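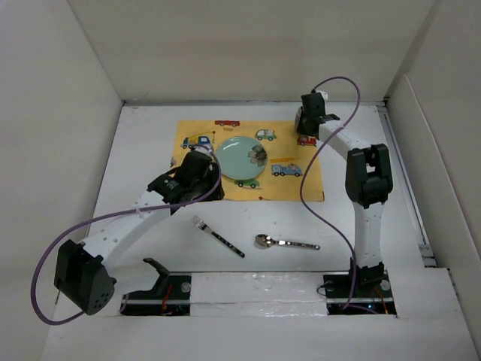
Mulcahy Opens Currency Practice Accounts to First-Time Traders

ISUNARD, 16/01/2022 - Mulcahy, the retail currency brokerage, is very pleased to announce that its practice accounts are now open to anyone who would like to learn how the foreign exchange market works before putting real savings into it. The accounts are free for 60 days and come loaded with 2000 dollars in practice money, and there is no need to hand over a card number or make a deposit to get started.

We have wanted to do this for a long time. Many of the people who write to us are curious about currencies but nervous, and we think they are right to be a little nervous! Trading with borrowed money can go wrong very quickly, and the first few weeks are when most of the expensive lessons get learned. We would much prefer that those lessons happen with practice money, at your own kitchen table, at whatever pace suits you.

The new accounts run on Girkeo, the same trading platform our regular customers use every day, so the prices, the charts and the order screens will all be familiar if you later decide to open a live account. Spreads and overnight charges are included too. We went back and forth on that last part, as it makes the practice results look less rosy, but our support team felt strongly that leaving them out would give people the wrong idea, and we have come around to their way of thinking.

Before today's launch, 678 people took part in a trial of the accounts and between them sent us 3625 comments. We read every one, and a good many of them led to changes. The margin warning now shows up earlier and in larger type, the glossary opens beside the chart so you don't lose your place, and you can start over with a fresh balance whenever you like. Thank you so much to everyone who took the time to write.

Practice account holders will also have free access to Heda, our library of short written lessons on subjects such as reading a quote, choosing a position size and setting a stop order. More lessons, including a set on keeping a trading journal, will be added in March.

Opening a practice account does not commit you to anything, and no one from Mulcahy will call to talk you into a live one. To sign up, visit the Mulcahy website and choose "Practice" from the main menu.

About Mulcahy
Mulcahy is a currency brokerage for individual customers, with its main office in Isunard.

Risk notice: Foreign exchange trading carries a high level of risk and is not suitable for everyone. You may lose more than you expect. Results in a practice account are no guide to results with real money.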